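Suture Practice Pads: Questions We Keep Getting

By Vaida Laur
1 July 2024
37 shares | 9 comments

These are the questions that come in about soft practice pads and the thread that goes through them. I buy the pads for a small teaching room and I've been disappointed by a fair number of them, so if you want to be told that every one on the market is wonderful, the sellers' own pages will do that for you.

Do I need a practice pad at all?

For learning to tie a knot, no. Tie it around a chair leg or the handle of a mug. A shoelace is fine for the first evening, and you'll see what your hands are doing far better than you would with fine black thread.

You need a pad when you start caring about where the needle goes in and comes out, how deep it travels, and what happens to the two edges when you pull. A chair leg has no edges to bring together. Foam and felt have edges of a kind, but foam tears early and felt grabs the thread so hard that a bad knot will stay put and look like a good one.

What does "lifelike" mean on the box?

Very little that I can find. I've never seen it defined by the people who print it. One Colar leaflet promised "true tissue response" and left it there. I wrote to ask what had been measured, against what tissue, and whose. The reply was a discount code.

Pads are made to look like skin, or fat, or something paler and wetter from deeper in the body. Looking right is the easy part. What I want to know is whether the surface dents under light pressure and comes back, whether the needle meets some resistance and then goes through, and whether the edge of a cut will hold thread without splitting. You can check all three in a few minutes with one needle. I'd trust that over the photograph on the lid.

Should the surface be moist or dry?
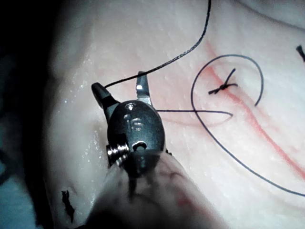 It depends on what you're training, and I would be wary of anyone who says wet is always better. A moist surface makes thread lie flatter and cling, which is closer to the real nuisance of the job. It also makes the thread harder to pick up cleanly, and a complete beginner can lose most of a session to that alone. I start people dry where the material allows it.

Some materials don't allow it. Water-based gels shrink and go leathery if they're left in the open, and then you're practicing on something like an old eraser. Silicone doesn't need wetting for its own sake. Read the care sheet for the one you have, and if there is no care sheet, ask yourself why.

Glare is the other thing. A wet, pale pad under a strong lamp throws back bright points all over the place, and fine thread can vanish among them. Move the lamp to one side before you decide your eyesight is going.

Why is the thread nearly always black?

So you can see it. Black on a pale pad gives you the most contrast you'll get, and in a lesson that matters more than matching whatever is used for a given operation. We tried a pale thread once for an afternoon. Everyone hated it, and I couldn't tell from across the bench who had crossed a loop the wrong way.

Braided or single strand?

Braided first. It bends where you put it, it grips itself, and a knot tied in it is less likely to slide open while you reach for the end. Single-strand thread is springy and remembers the shape of the packet it came in. You'll have to meet it eventually.

Be careful about the packet, though. "Training suture" can mean expired stock, it can mean seconds, and it can mean thread that was never intended for anybody's body. All of those are fine for a pad. None of them should be anywhere near a person or an animal, and I keep ours in a separate drawer with a red label on it.

How long should the strand be?

Shorter than you think. The usual beginner's mistake is to leave a great sweep of thread lying over the pad, on the theory that more is safer. Then it loops under the next stitch, or catches on whatever you're holding, and you spend your time freeing it. With too little, of course, you can't form a loop at all.

I don't give people a measurement. Pull through until you have a short tail on one side, and look at what's left on the other. If you can't tell at a glance where the long side runs from needle to knot, tidy it before you go on. Let it lie in one open curve. Time spent on this isn't wasted, whatever the person with the stopwatch says.

Is a pre-cut pad better than cutting my own?

Pre-cut pads are consistent, and that's useful when you want to compare one attempt with another. They also let you skip something you should learn to look at, namely how a cut behaves once you've made it. A cut that wanders, or gapes more at one end than the other, asks for different spacing than a neat slot stamped in a factory.

My objection to most pre-cut pads is that the cuts are too easy. They lie straight, they open evenly, and after a week everyone in the room is brilliant at them. Priit Mets, who teaches the evening group, has taken to turning the pads so the cut runs diagonally to the student. It costs nothing and it's surprising how much of the brilliance goes away.

Why do some of them have red along the cut?

Mostly to show you where it is. On a pale surface a fine cut closes up and disappears the moment you stop pulling on it, and a red line keeps you honest about which side you're on. It's a marking aid. Sellers sometimes dress it up as realism, and I don't think much of that.

Check whether the color stays put. On one Zenar pad ours came off on the thread, on gloves and on a sleeve. A blurred edge is no trouble for practice, but if the color has spread a good way you'll start placing stitches by the stain instead of by the cut.

How tight should the knot be?

Tight enough to bring the edges together, and then stop. If the material puckers into a ridge, or the thread sinks out of sight, you've gone too far. People overtighten on pads for an understandable reason: a pad doesn't swell and doesn't complain. It will let you get away with something that living tissue would punish later.

Look at both sides of the cut beside the knot. They should meet at the same height. One side riding over the other usually means one bite was deeper, and pulling harder won't cure it. Take the stitch out and put it in again.

Also, look at the next stretch of cut before you admire the first knot. A single stitch changes how the rest lies. The far end may still be open, or it may have drawn in so finely that you have to part the edges to find it.
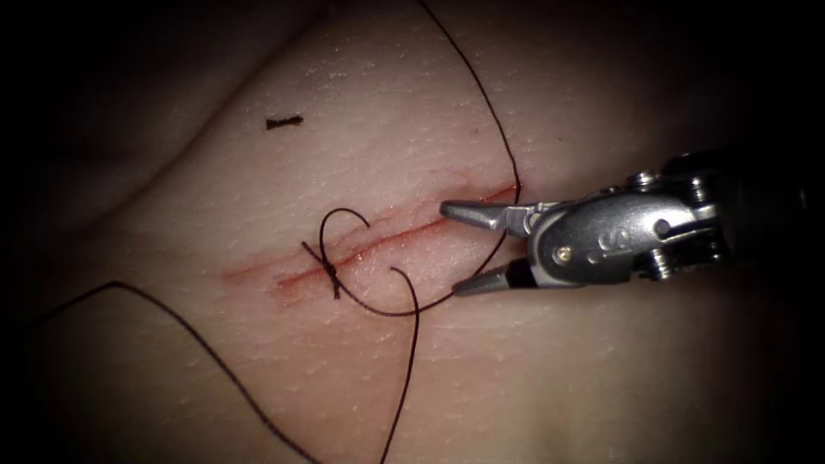
Does one good knot mean I've got it?

No. Do it again tomorrow, with the lamp on the other side.

I'm suspicious of practice that's judged from a single stitch, and of photographs of single stitches in particular. Aušra Vasiliauskas keeps a sheet for each student where she writes down the worst stitch of the session and what was wrong with it. It makes glum reading. It's also the only record we have that tells me anything, since a row of ticks looks much the same in March as it does by summer.

How many stitches will a pad take?

The Matubbar pad we bought says 1,000 on the sleeve. I'd love to meet whoever got that. Perhaps if you spread them evenly over the entire surface, front and back, and never pulled. Students don't do that. They go back to the same cut over and over, and the edges give out long before the rest of the pad does.

With ours, the edges of a cut started to tear after some 37 stitches along the same line. Yours may do better or worse. Needle size matters, and so does temper. When the holes begin to join up, retire that cut and move on to a fresh part.

Can a torn pad be repaired?

There are kits. I bought the Clendex one, which glues the edges and leaves a hard seam. You can sew next to the seam if you keep away from it. I wouldn't buy it again. A split pad is better used for handling practice: picking up thread, setting the needle at the right angle, parking the needle safely between stitches. None of that requires a healthy edge.

Quang Khổng cuts the dead ones into strips for left-hand practice, and those get used until they fall apart.

What holds the pad still?

Something should, and the suction cups sold for it generally don't. A pad that creeps toward you teaches you to pull from the shoulder. A shallow tray with a non-slip mat beneath works for us. Don't stretch the pad tight to pin it down, or every cut will gape and you'll be fighting a problem you made yourself.

How do I clean and store one?

Pick out every scrap of thread first. Short black ends left in a cut look exactly like the stitch you're about to place, and I've watched people chase them with the needle. Then clean it the way the maker says for that material, and keep it flat, covered, and away from printed paper, which can leave its ink behind.

Count needles back into the sharps container before you wipe anything down. Eugénie Mallet found one the other way, with her palm, in a pad that had been put away as clean. We've had a written count on the lid ever since.

Should I buy the expensive one?

Try to get your hands on it first. Of the 8 pads I've paid for out of the teaching budget, the one people reach for is a plain pale slab from the cheaper end, with no printed veins and no carrying case. The dearest one has three colored layers and a very nice hinge on the box. If a seller won't let you put a needle through a sample, keep your money until one does.

9 comments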